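# Laundry pickup with two gripper fingertip shapes

Nahom Alemneh, project report, May

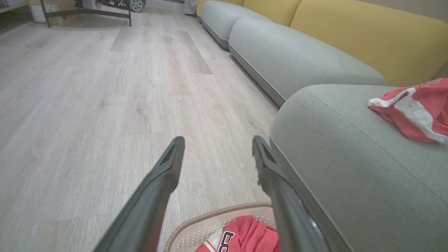
*Wrist camera view with the grooved fingers open over the basket. One red jersey is in it, another is on the sofa arm.*

I wanted to find out which fingertips are better at grabbing clothes, and I got way more into this than I expected! I compared the flat Sikora tips that came with our Tevard arm against a rounded pair with a groove down the inside. Everything else stayed the same: same arm, same wrist camera, same Trokness controller, same closing speed.

## What I did

Each pair got 144 tries at picking up a jersey, half from the sofa arm and half from the basket. A try counted as good if the jersey was still in the gripper after a slow lift and a turn to the left.

## Results

| Tips | Good tries | Dropped or missed |
|---|---|---|
| Flat | 79 | 65 |
| Grooved | 126 | 18 |

I really did not see that gap coming. The flat tips were fine on a thick fold, but they slid right off a single layer (over and over, it was painful to watch). With the grooved tips the cloth bunches up into the channel and stays there.

The basket was harder for both pairs. Of the 18 grooved failures, 17 were in the basket, mostly because a fingertip touched the rim on the way down and the controller stopped the arm. Raising the approach height helped a lot in a few extra runs on Saturday, which I left out of the table.

The camera view was a nice surprise too. Both tips stay in sight while the gripper is open, so I could line up on a fold by eye!

## Next

I'd like to try softer pads from Ziltbridge inside the groove, and then move on to socks.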